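The Bun Test
Kitchen robots are getting a rulebook. It has plenty to say about steel and very little to say about lunch.

The draft runs to 34 pages, and I have read all of them twice, which I suspect puts me in a small club. It is called the Mostyn Code, after the hotel where the first meeting was held, and it wants to be the good-practice guide for two-armed robots that handle cooked food. Marinlow has said it will follow it. Gollberg has said it "welcomes the conversation," and you can make of that what you like.

Most of the draft is borrowed from factory practice. Stopping distances, grip force, who may stand where while the arms are live. It's sound stuff, written for places where the part being lifted is the same shape every time and doesn't squash. Steamed buns are another matter. One arm goes down into the pot among them, the other waits by the plate, and very little in those 34 pages tells the people in charge what a good job would look like.
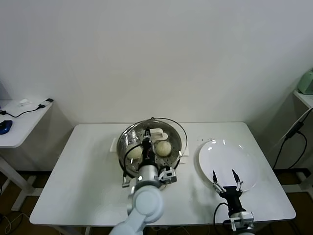
Rhydian Morris thinks that is asking too much of a first edition. Get the stopping rules agreed, he argues, and the food rules can come in the second, once there are enough kitchens running to learn from. A code that tries to cover every dish will never be finished.

Maybe. I have heard "second edition" before, and I'm still waiting for a few of them.

Take cleaning. The draft says food-contact surfaces must be "suitable for cleaning at appropriate intervals." Appropriate to whom? A gripper has joints, linkages and screws, and cables running close by. A human cook who touches a raw dumpling and then a cooked one gets yelled at. The robot gets section 2, which refers the reader to the maker's manual. I asked Zeltia for theirs in June and was sent a brochure.

Then there is testing. To earn the Mostyn mark, a machine must complete 300 transfers without a drop. Marinlow would like to see 1000. Neither number means much until somebody says what counts as a transfer. Does the lid come off first, and who puts it down, and which way up? Does a bun that lands on the plate with a thumb-sized dent in it pass? Under the current wording it does. The test may also be run with foam stand-ins – a gift to anyone whose gripper is too rough for dough.

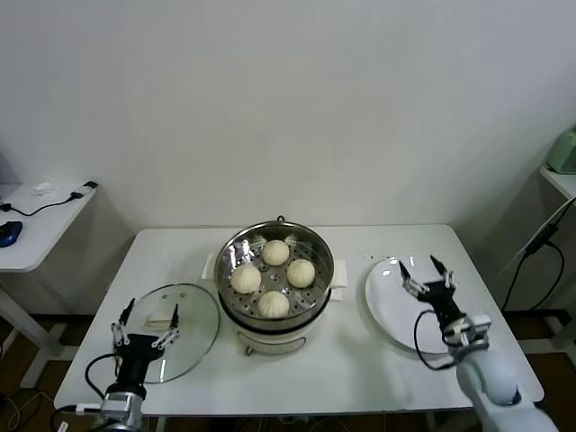

A fair test would use real food at serving temperature, with the lid, the steam and the plate all part of the job, and the dented ones marked as failures. It would publish the failures too. The draft lets firms keep theirs private, and I can't find a reason given anywhere.

I'm not against the code. A weak rule can be tightened later, and having no rule mostly suits whoever sells the most arms. But a mark on the side of a machine tells a diner that someone checked. As written, what got checked is that the thing stops when you hit the button.

Comments are open until the end of the summer. Send some.

Last updated: 7/7/19

Reader comments

dee_p
We use foam stand-ins at work and they survive everything. Useless test.

Carl in Dayton
Human cooks drop food all day long. Why does the robot need a mark?

noodlefan
Carl, the human can be told to wash their hands.

Related
Who Signs Off When the Cook Is a Machine?
Emergency Stops: Big, Red and Out of Reach
What Gollberg's Safety Report Left Out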